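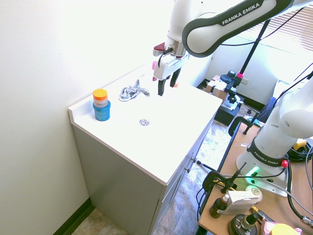
Bathroom station: Franka Emika arm over the vanity top, with the second arm's base on the table to the right.

Tusow vanity set: frequently asked questions
Last revised 28th May

What is in the set?
Teleoperated episodes recorded at a vanity counter with a basin and a single-handle faucet. The current release holds 600 episodes. 200 of them are faucet tasks and the remainder are pick-and-place tasks with small containers. The next release is planned for June.

Which gripper is used?
A parallel-jaw gripper with two fingers. Its opening is logged at every step as a width in metres. Releases before 0.3 stored a single open/closed flag and should not be mixed with later ones.

What counts as one episode?
Recording starts when the operator presses the pedal and stops when the arm is back at its rest pose. Pauses are kept. If you want them removed, the loader has a trim option, which is off by default.

Are failed attempts included?
Yes. Each episode carries a result field with the value success, partial or fail. A dropped item that is picked up again and placed correctly is marked partial. Episodes ended by a safety stop are left out of the release.

Is the layout the same each time?
No. Items on the counter are moved between episodes by hand, following a printed list of start positions. The vanity cabinet and the table stay where they are. Items on the table are not part of the task unless the episode text names them.

Can I train on a single camera view?
You can. The Drelova baseline uses the fixed view only. Set views to "fixed" in the config file and reduce the batch size if memory runs short.

How are the task texts written?
The operator picks a sentence from a list before recording. There are 100 sentences. Spelling is British except for "faucet", which was in the first list and has been kept so that older models still match.

Why does episode 297 fail to load?
The joint log for that episode has a missing block. Skip it or update to loader 0.3.2, which skips it for you.

Does the set work with Zodero?
Yes, through the export script. Zodero expects joint angles in degrees and the set stores radians. The script converts them. Do not convert twice.

May I add my own episodes?
Episodes from other sites are accepted if they use the same arm model and the same log format. Run the check script first and attach its output to the request. Camera calibration files must be sent with the episodes.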